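3.2 Travel and late-season shooting

The second analysis used box scores from high school basketball teams in the Claddale league, which sends its members on overnight trips to away games. The sample covered 179 games played over 6 seasons. Games moved to a neutral court were left out. For each game we recorded free throw percentage, turnovers and the length of the bus trip, measured from the home gym to the host gym.

Teams that traveled the night before shot free throws at nearly the same rate as they did at home. Teams that traveled on game day did worse, but most of the drop came from 28 games in which Brurneck or Stoltberg was the visitor - the two schools with the longest trips.
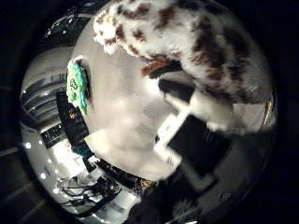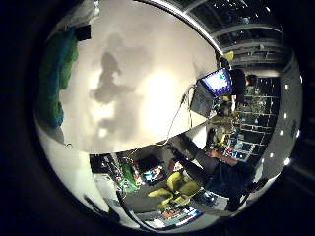
Figure 4. Two wrist camera views, one with a spotted plush object and one with a shadow on a pale surface.

The reading of the turnover data was disputed. In a written comment on the draft, Maeng objected that game-day travel was more common in March, when tournament opponents were also stronger, and asked that those games be treated separately. We repeated the analysis without the 19 tournament games. The gap in turnovers became smaller and the gap in free throw percentage did not change. Opponent strength was not entered in the first model and is added in Section 3.3, where trip length is also split at the league median.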